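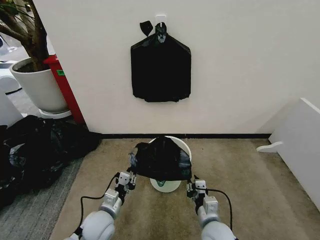

A black bag on a stick-on wall hook.

How to Host a Visiting Delegation in a Small Town

By Kylie Ormsby

When our town of Stomcombe first heard that the mayor of Flurkimham wanted to come and see us, with a few of her council members in tow, I said yes before I had any idea what I was agreeing to. I had pictured coffee and a handshake. What I got was a folder of questions from their side about flags, seating, gifts and who would be standing at the door, and I had an answer to none of them. I've helped with a good many visits since then, and I still get that little flutter in my stomach the night before – but it's a happier flutter now. If you've been handed a visit of your own, pour yourself something warm and let's go through it in order.

Start with the purpose

Before you book a single chair, write down in one sentence why these people are coming. Are they signing a friendship agreement? Marking an anniversary? Looking at your bus system? Send that sentence to the person arranging things on the other side and ask whether they would change a word of it. My opposite number in Flurkimham, Ákos Vass, changed three words of mine, and one of them was "signing." They had come to talk about an agreement and weren't ready to put their names to anything! I'm so glad we found that out in February and had time to put away the fancy pens.

Get the list of guests in order

Ask for a full list with titles, the order of rank, and a note on how each name is said out loud. Please do ask about that last part. Call the office and have someone say the names to you slowly, then write them down the way they sound to your own ear. Jozefína Beneš, their deputy mayor, told me over lunch that she'd been introduced wrong at so many podiums that she had stopped noticing, and she looked so pleased to hear it done properly.

While you're at it, ask about food, stairs, interpreters, and whether anybody needs a quiet place to pray or rest or make a phone call.

Draft the program

Work backward from the time the guests have to leave. Put in the one meeting that matters most, then the meal, then anything pretty or fun. Leave more room between items than seems sensible, and then a bit more than that. People stop to admire things and shake hands with the crossing guard, and you want them to be able to.

A plain half-day visit might go like this:

10:00 Arrival and greeting at the front steps
10:20 Welcome in the mayor's office, guest book
10:45 Working meeting
12:15 Lunch
1:45 Walk through the old market
2:30 Farewell

Send the draft to the other side early and mark it as a draft in big letters. Ours went through two rounds, and the walk moved from before lunch to after it.

Flags, seats and gifts

Check the flag rules for your own state or country first, then send your plan to the guests' office for a look. For a meeting table, the usual thing is to put the two leaders across from each other at the middle, with everyone else going outward by rank. Place cards should be printed on both sides, so the person across the table can read them too.

Gifts can be modest. Ask your legal office what officials are allowed to give and accept, and settle on something local that fits in a suitcase. We gave a small bowl from the Kesari pottery on Mill Lane, wrapped well enough to survive a train ride.

Walk it through

A day or two ahead, walk the whole route at the pace of your slowest guest. Take the person greeting at the door, the driver and the photographer along. Dzifa Nyarko runs our front desk, and on our Tuesday walk-through she spotted that the side door we'd planned to use locks itself at noon. Bless her.

On the day

Keep one printed program in your hand and give one to every driver. Choose a single person to watch the clock (ours is Rhys Partington, who can end a conversation so kindly that people thank him for it). Then let your mayor do the talking and stand somewhere you can be seen.

Afterward

Send a thank-you letter within the week, along with a few good photos. List anything either side promised to do, with a name beside each item, and share it with the other office. File your notes where the next person will find them. Mine are in the blue binder in the clerk's office, behind the one for the Taipe visit.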